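Pinwood Controls
June 13, 2025

Spent this week on the part of our RAM insertion task that happens after the grasp and before the push. Writing it down in a thread while I still remember which changes mattered.

1/
The job: pick a memory module, carry it over an open desktop tower, line it up with a slot, seat it. One arm, one two-finger gripper, one wrist camera. The planner is ours, we call it Nirkach. The perception side is a separate process called Evatcombe. They talk over a plain message queue.

2/
Until February we treated the whole thing as one motion. Plan from the tray to the slot, execute, then switch to force control for the last bit. It worked on a bare board on the bench. It did not work well inside a case.

3/
The case changes two things. The drive cage and the cables take away a lot of the approach volume, and the fingers cover the part of the board you most want to look at.

4/
Start with the cables. Our collision model had the chassis, the board and the cooler mount. It had no cables. Modeling them properly is a project of its own, so we now mark the whole side of the case where the bundle comes down as a keep-out volume and let the planner go around it. Crude, but planning failures went down because we could drop a pile of special cases.

5/
Occlusion next. With a module in the jaws, the wrist camera sees the stick, the fingers and whatever is left. Evatcombe used to look for the slot latches directly. When a finger covered a latch it would jump to the next slot over and report it with high confidence.

6/
The fix was to stop asking for one slot. It now fits the whole row of slots as a single pattern, plus one or two landmarks elsewhere on the board. White power connectors are good for this. They stand out against green and don't look like anything nearby.

7/
If the fitted row and the landmark disagree by more than 2 mm, Evatcombe returns no answer. Nirkach then backs off, rotates the wrist a little and asks again. After 6 tries it stops and flags the operator.

8/
"No answer" had to be a real message type. We were sending the last good pose with a low score attached, and the planner had a code path that ignored the score. Found that one by reading logs, after far too long spent blaming calibration.

9/
Now the in-hand pose, which took most of the week. A stick held near one end can sit at a steep angle in the fingers. The planner assumed the module was square to the jaws because that is how the grasp was planned.

10/
We now estimate the angle of the stick from the wrist view after every pick. It's a line fit on the long edge. The contact edge is a different color from the board, so you can tell which way is down. No learned model in this step.

11/
That angle goes into Nirkach as a tool offset, so the plan is for the module and the gripper just follows. If the corrected wrist pose would put a finger link into the drive cage, the plan is rejected and we go back to the tray for a regrasp.

12/
Glare is still a problem. The metal around the CPU socket throws a bright patch that moves when the wrist moves, and the line fit sometimes grabs it. We mask the socket area using the board pose. It helps as long as the board pose is right, so the order of operations matters: board first, then stick.

13/
Numbers, for people who like them. We replayed 200 logged approaches through the old and new pipelines. The old one picked the wrong slot in 17 of them. The new one picked the wrong slot in 2, and both had the board landmark hidden the whole time. Replay only tests perception, so take it as that.

14/
Tooling note. The replay setup was two days of work and I should have done it in February. It reads the queue log, feeds images in at recorded times and diffs the output poses. The Mac Mathúna viewer draws both poses over the wrist image so you can scrub through and see where they split.

15/
Not done yet: cases with a different slot orientation, boards that aren't green, and a check that the key notch is facing the right way before we go down. The notch check is next. Right now we trust the tray.

16/
Also on the list is a slower speed limit near the board. Nirkach has one global limit and I would like it per region.

17/
Last post, the wrist view at the slots. Note how much of the socket the fingers and the stick cover.
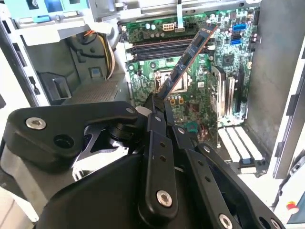 Wrist camera, module in the jaws at an angle over the slot row.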